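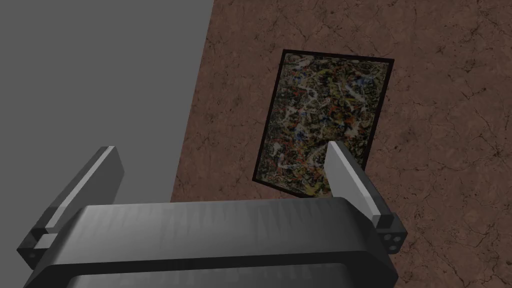
Gripper over a framed abstract, simulated room

House rules for trying out pick-up jobs in simulation
Kept by Mirta Troncoso, Prellatgate workshop. Last changed 25th December.

These are the rules we go by when a two-finger gripper is set to household tidying in a rendered room. Most of them carry over to a real bedroom or kitchen.

1. Framed pictures
Treat the frame as the only part you may touch. A fingertip hanging over the canvas is fine during the approach as long as it stays high. Lower it outside the border, then close in. Fidel Daza wants flat pictures left where they are until everything else has been picked up, and I agree with him.

2. Long flat pieces
Line up with the fingers open and a gap on both sides before any closing command goes out. If the piece sits nearer one finger, shift the wrist first. Closing off-center drags the piece sideways and scrapes whatever is under it. Jagged edges in the wrist view go in the log as a rendering fault - don't try to steer by them. 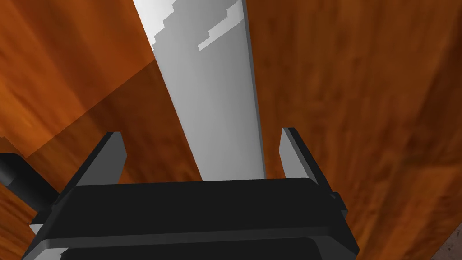 3. Two arms in one room
One arm moves at a time when both are within reach of the same furniture. The other one holds still, clear of the surface. Plates and cups come before small loose things, and nothing gets carried over a bed. Walk the route in your head from desk to drop point and look for chair backs and wall corners.

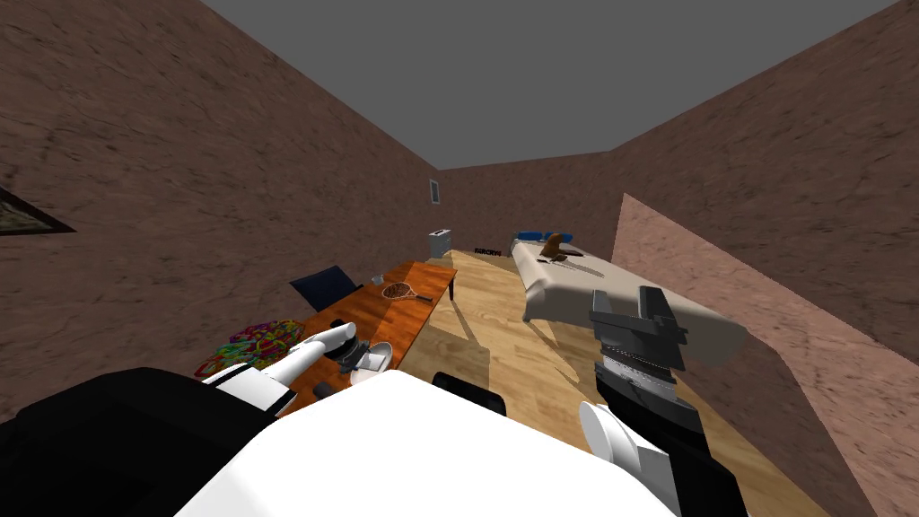 Speed is capped at 325 millimeters a second in open space and goes down by half near anything breakable. Delia Ocampo asked for 600 in February. We tried it for two days and went back.

4. Tangles
Toy links, cords and anything else made of loops get a slow approach from above with the jaws wide. Check what is lying behind and beside the heap, as thin objects are easy to miss there. Pick one outer loop, lift a little, stop and look again.
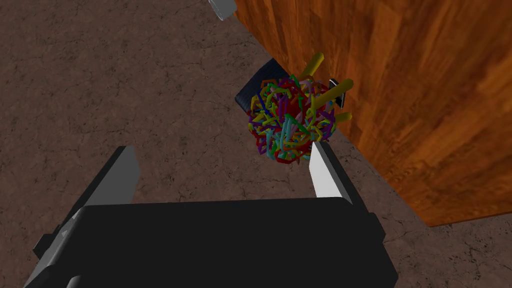 If more comes up than you wanted, set it all down and start over. Shaking it loose is not allowed, in simulation or anywhere else. Write down the starting pose, the object and the reason for stopping. A run with no stopping reason doesn't count and Prasert Thammasiri will send it back.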